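Pliko 台面小烤箱用了半年的记录

2021年12月

这台 Pliko 小烤箱是6月买的,放在我们工作室的茶水角,到现在用了半年。买之前我在网上翻过评价,大多是刚拆箱时写的,烤一盘饼干就打五星,对长期使用没有什么参考价值。所以等到现在才写。

先说使用环境。工作室没有正式厨房,只有一段木面的台子,下面是白色抽屉柜,台上原来就放着一个米色的铁皮文件柜。平时中午大家自己带饭,用烤箱的主要是我和 Stanisława Zalewska,她每周烤一次面包,我基本上是热东西,偶尔烤鸡腿和蔬菜。Valter Hedlund 只用它烤吐司。使用频率算中等,工作日差不多天天开。

价格

买的时候是600元,没有赶上活动,也没有赠品。包装里有机器、一个烤盘、一个烤网和一本薄说明书,没有取盘的夹子。夹子后来另外配了一个,价钱不高,但这个价位的机器不带取盘夹,我觉得不太应该。同价位的 Cinow 我在朋友家用过,夹子是带的,烤盘也略厚一点。

尺寸和摆放

宽40厘米,放在台面上不算占地方。进深比我预想的大,买之前最好自己量一下。另外要量的是开门以后的空间。商品页上写的尺寸都是关着门的,门打开以后前面还要再留出一块,手和烤盘才能进出。我们第一次放得太靠外,开了门以后台子前沿就没有地方放东西,烤盘拿出来只能端着走。后来往里推了一截,好用多了。

说明书要求四周留空隙散热。文件柜在旁边,一开始我担心会烫到里面的纸,所以长时间烤东西的时候会摸一下柜子的侧面。半年下来,柜子外壳有温热的时候,没有到烫手的程度。不过我们还是把靠近烤箱的纸张往远处挪了,也建议大家不要学我们把文件和烤箱放这么近,有别的地方就换别的地方。

顶面是平的,这一点容易让人顺手往上放东西。开机时顶面会很热,Valter 有一次把一袋吐司放在上面,袋子粘在了上面,用塑料铲刮了好久才弄干净,还留了一点印子。这不算机器的毛病,但是说明书里对顶面温度只写了一行小字,应该写得更明显一些。

门

门是我用得最多、意见也最多的部分。先说好的:开合的阻尼比较均匀,不会一松手就砸下来,关上以后贴得也严,烤东西的时候边上漏出来的热气不多。

不好的地方有两个。一是新机器的门偏紧,头几个星期要用另一只手扶住机身,不然整机会跟着往前挪一点。脚垫的摩擦力不够,放在木台面上尤其明显。我后来在脚下垫了一层薄的硅胶垫,问题就没有了。二是铰链附近容易积碎屑,抹布伸不进去,要用小刷子。我是每个月刷一次,如果常烤带芝麻或者酥皮的东西,可能要更勤一些。
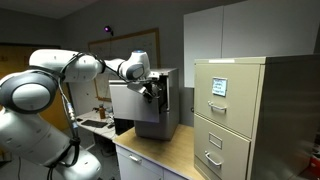 浅木色的台面,右边是文件柜。

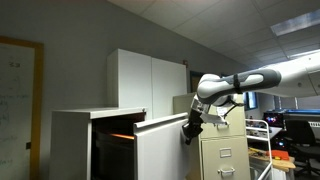 加热

预热到常用温度,我这边一般要5分钟,冬天室温低的时候会再长一点。加热管亮起来是橙色的,开着门看得很清楚。说明书写可以空箱预热,我都是先预热再放东西,直接放冷箱里烤的话,面包底部颜色会偏浅。

温度准不准,我借了一支烤箱温度计测过。设定在中间档位的时候,实际温度比设定值略低;设定得高了以后,反而比设定值高。偏差不算离谱,但是如果按照食谱上的温度来,头两次最好在旁边看着。Stanisława 的做法是温度按食谱,时间少设一点,快到的时候再看颜色决定加不加。她说用了一个月以后基本不用再调。

受热均匀程度一般。靠里面的位置颜色深,靠门的位置颜色浅,烤一整盘饼干必须中途转一次盘。只烤中间一小块区域的话感觉不到差别。鸡腿、土豆块、红薯这类东西对均匀度要求不高,结果都还可以。

几种东西的实际结果

吐司:两面都能上色,比专门的吐司机慢。一次能放的片数多一些,人多的时候还是有用的。只给一个人烤两片,就有点浪费预热的时间。

热剩饭和剩菜:披萨、炸物、馅饼效果最好,皮是脆的,比微波炉强很多。带汤汁的和米饭不适合,表面会干,要盖锡纸,盖了以后又很慢。

烤鸡腿:一盘放得下我们几个人的量。油会溅,建议铺锡纸或者油纸,锡纸不要碰到加热管。

面包:高度是限制。吐司模盖上盖子能进去,膨得比较高的圆面包顶部离上管太近,容易焦。Stanisława 现在只做扁一点的形状,或者上色以后马上盖锡纸。如果主要目的是烤面包,我会建议买高一号的。

饼干:可以做,要转盘,上面已经说过。

清洁

烤盘有涂层,前三个月很好洗,用温水泡一下就行。之后边角开始有洗不掉的褐色油渍,涂层本身没有起皮。烤网比较难洗,铁丝交叉的地方要用旧牙刷。

内壁没有自清洁功能,油点溅上去以后,趁还有一点余温的时候用湿布擦最省事,等完全凉透就要用小苏打糊敷一会儿。清洁之前一定要拔插头。碎屑比较多的时候,我会把烤网和烤盘都取出来,先用小刷子往外扫,再擦。

外壳容易留指印,擦干净不难,但是一天下来又会有。介意的人要有准备。

噪音和气味

工作的时候几乎没有声音,只有温控通断时轻轻的咔嗒一声。定时结束有一声铃,声音不大,隔一个房间就听不清楚,我有两次因为没听见把东西烤过了头。现在我会在手机上再定一个时。

第一次开机有比较重的焦味,说明书也写了要空烤一次。我们空烤的时候开着窗,烤完还是有一点味道,第二次用就闻不出来了。

售后

用到第三个月时定时功能有一次没有归零,铃响了以后加热还在继续。我写邮件给店家 Lundgren,当天就收到了回复,接待的人叫 Vilgot Blomqvist,让我拍一段操作过程发过去,然后告诉我可以寄回检查,运费由他们出。后来我再试了很多次都没有重现,就没有寄。处理态度没有问题,不过这个故障本身让我不太放心,所以现在用完都会拔插头,也不会开着它离开房间。

和另外两台的比较

Cinow 那台前面提过,烤盘厚,带夹子,受热比这台均匀一点,但是预热慢,门也更沉。Tiniston 我只在 Ottar Rustad 家里用过一次,内部空间明显更大,烤整鸡没有问题,体积也大得多,我们这个台子放上去就没有地方切东西了。Ebenezer Issahaku 买的跟我是同一款 Pliko,他的那台门一开始就不紧,可见每台之间有差别。他的温度偏差跟我这台差不多。

评分

满分5分,我给3.5分。

做工给4分,门严实,半年没有松动。加热给3分,主要扣在均匀度上。清洁给3分,铰链那里实在不好弄。性价比给3.5分,如果带取盘夹、脚垫再好一点,可以给到4分。

适合台面不大、平时以热饭和烤简单的菜为主的人。经常烤面包或者一次要烤很多饼干的,建议看大一号的机器。已经有一台能用的小烤箱,没有必要换成这台。

补充一条:配件里的烤网可以单独买,我多配了一个,尺寸跟原装的一样,放进去没有晃动。烤盘目前店里缺货,问过客服,没有给到货时间。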